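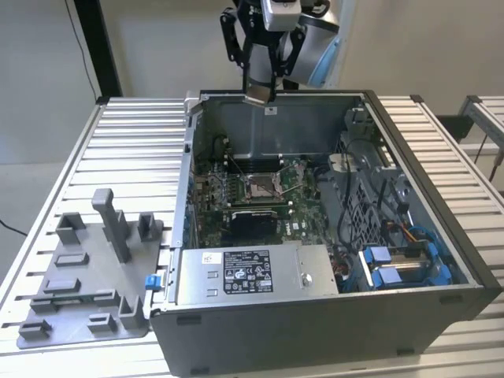 Robots at the Computer Workshop

Old computers do not always go straight to the trash. Some go to a workshop where people take them apart, fix them, or save the parts that still work. One of these workshops is in a town called Mumstead. It is run by a company named Skaltovora, and 12 people work there. They handle more than 3,000 desktop computers a year.

For a long time, people did every step by hand. Now a robot arm does part of the work. The workers call it Osteo.

What is inside a desktop computer?

If you take the side panel off a desktop computer and lay it flat, you can see most of its parts. The big green board is the motherboard. All the other parts connect to it in some way. The square place near the middle of it is the socket, where the processor sits. The processor is the part that does the computer's thinking. When the socket is empty, its metal lever can be lifted up.

The long dark slots are for memory. The black part plugged in across the board is the graphics card, which makes the pictures you see on a screen. The silver metal box with the black label is the power supply. It takes electricity from the wall and changes it into the kind the other parts need. The silver drives store files, games and photos.

How does a robot arm pick things up?

A robot arm has joints, a bit like your shoulder, elbow and wrist. Motors turn the joints. At the end of Osteo's arm is a gripper with two fingers that open and close.

Your own hand can feel if something is slipping. You squeeze harder without thinking about it. A robot has to be set up to do this, and computer parts are tricky. Memory sticks are thin. Wires bend and get in the way. If the gripper squeezes too hard, it can crack a board. If it squeezes too softly, it drops the part.

The robot also needs information about where things are. A sensor on the wrist helps with that. Next to the computer there is a gray plate with holders and slots, made on a 3D printer. The plate stays in one spot, so the robot's program can use the same positions each time.

Who does what?

The work is split between people and the robot. A worker opens each computer, checks that it is unplugged, and blows out the dust. Then the robot does the jobs it has been programmed for, such as lifting out memory sticks. A worker takes over for anything unusual. That could be a bent screw, a broken clip, or a case the robot's program does not cover.

Osteo can handle 8 kinds of computer case so far. There are many more kinds than that, and people still do all of those by hand.

What changed for the workers?

Before the robot came, each person did the same small movements all day. Pulling out parts again and again can make your hands and wrists sore. There is less of that now.

There is also new work to do. Three of the workers took a course to learn how to program the arm. They use software called Zacharias to tell it where to move and how hard to grip. Other workers test the saved parts and put them into repaired computers. On Friday afternoons the arm is switched off and cleaned, and its bolts are checked.

Some of the workers were worried at first. When a machine comes to a workplace, people may wonder if they will still have a job. That is a fair question. At some workplaces, machines have taken over jobs that people used to do. At Skaltovora everyone stayed, but some of their jobs are different now, and learning a new job takes time. A few workers liked the old way better and still do hand repairs at the benches.

Staying safe

A robot arm is strong and does not know when a person is in the way unless it has been built to notice. Workers keep their hands out of its space while it is moving. There is a red stop button at each end of the room, and new workers learn where both of them are on their first day.

Words to know

Automation: using machines to do work with little help from people.
Gripper: the part of a robot that holds things.
Motherboard: the main board inside a computer.
Sensor: a device that measures something, such as light or distance.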